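Stisell Community Kitchen Program
Progress report to the Golob Fund
June 9, 2022

This report covers the second grant period. The money was for two things: refitting the shared kitchen at Dalow Street and running the low-cost cooking course for new tenants.

Refit

The plumbing is finished and signed off. The old floor drain had to be replaced, which was not in the original plan and took 7 working days. We paid for it out of the contingency line. The new extractor fan from Brirkitz arrived with the wrong mounting plate and was sent back. The replacement is in and the building inspector has passed it. One set of shelves in the dry store still has to go up.

Course

Enrollment opened in the spring and 200 tenants signed up, against a target we had set lower. We served 533 meals across the sessions, counting the ones taken home. Evening groups filled first. The morning group was slow, and we have moved it to a later start for the next round. Two families asked for recipes that work without an oven, and a short booklet is being written for them.

Spending

The refit is within budget apart from the drain. Food costs went up more than we allowed for, mainly cooking oil and eggs. We have $1,000 left in the equipment line and ask permission to move it to food. A signed request form is attached to the mailed copy of this report.

Counter and cutting board, Dalow Street
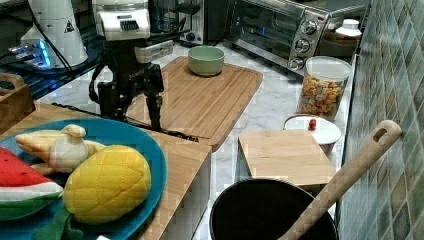
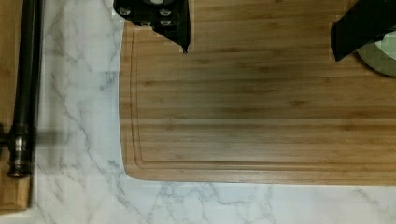 Food safety training is the part of the program that still needs work. Most tenants passed the basic test, but scores on raw meat handling were low in both evening groups, and we are rewriting that session. It will now include time at the counter on choosing and cleaning boards. A board with a juice groove, like the bamboo one on the marble, holds back liquid from meat or fruit, but the groove has to be scrubbed separately, and several people missed that question on the test. The new session will be tried with the morning group first. We will send the revised handout and the new scores with the final report, along with the receipts for the dry store shelves.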